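3. What people told me about the towels

I should say up front that I didn't set out to study linen. I went to Surkholm to read hotel account books, and the plan was to write something sensible about coal prices. But the ledgers kept sending me to the laundry pages, and by the end of June I'd stopped pretending I cared about coal.

The oldest book I worked with opens in 1873, and it has 77 pages given over to washing. Sheets get a line each. Towels get a line each too, plus a second column headed "folded," which the clerk filled in separately and in a different ink. I spent a long afternoon wondering why anyone would record the folding at all. Ingeborg Kleinschmidt, who has been through far more of these books than I have, thinks folding was paid as its own job, and I've come around to her view (I argued with her for weeks first, and she was very patient about it).
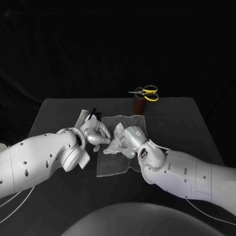
The wages back her up. In the Surkholm book, the women who washed and the women who folded show up under different names, and the folders were paid later in the week. The Sernen book is messier — half of it is water-stained — but the same split seems to be there. What I can't tell you is whether the folders were paid better. The clerk at Sernen had a habit of lumping wages in with soap, and I've tried every trick I know to pull them apart.

I also talked to people who had worked in hotel laundries much more recently, and I loved this part of the project! Most of them could still tell me which way the fold was supposed to face on the shelf. A few got quite heated about it. One woman told me thirds were for guests and halves were for staff, and that mixing them up got you sent back to the mangle. I haven't found that rule written down anywhere, in either ledger, but three other people repeated it to me without being asked. 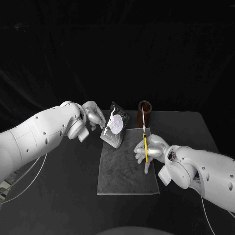 Figure 2. Folded gray towel with a clear plastic bag, on a dark gray tabletop.

Bags are a newer story, and the old books have nothing to say about them. For that I leaned on Ní Mhurchú, the linen supply firm, whose stock lists run to around 300 sheets and mention bags on nearly every one. I'll come back to those lists in Section 4, where I try to work out who paid for the packing.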